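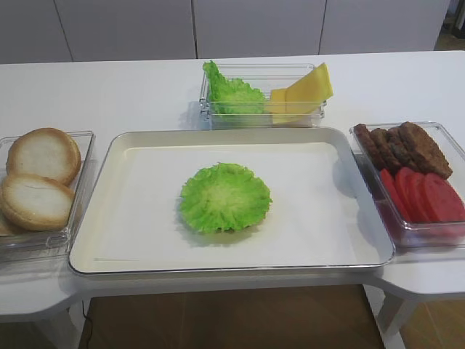 # Grollham Sandwich Table

Setup notes and file guide for the sandwich-assembly set. 363 runs, collected in March at the Conis kitchen.

## Table layout

- Tray in the center, lined with a flat sheet of white paper
- Buns in the clear container to the left of the tray
- Lettuce in the low clear container behind the tray
- Remaining ingredients as listed in `layout.txt`

Change the paper when it tears or gets greasy. Containers go back to the same spots after every refill.

## Lettuce

Green leaf with frilly edges. Pull the leaves apart before filling the container, and throw out any that are brown or slimy. Leaf size varies a lot within one head. We did not trim to a standard size, so some leaves hang well past the bun.

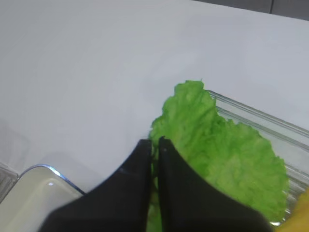
Large leaves tend to drag a second one along with them. Runs where two leaves ended up on the tray are kept and marked `double` in the notes column. A leaf that lands folded is left folded.

## Buns

Split ahead of time, both halves in the same container. Refill when 4 halves are left. Day-old buns hold their shape better than fresh ones.

## Files

- `runs.csv`: one row per run, with start time and notes
- `layout.txt`: container positions, measured from the tray
- `Ki/`: 10 practice runs, not part of the 363

## Known problems

Notes are missing for 6 runs. Start times in `Ki/` are one hour off.

Contact: Dollia data desk | © Grollham | Back to top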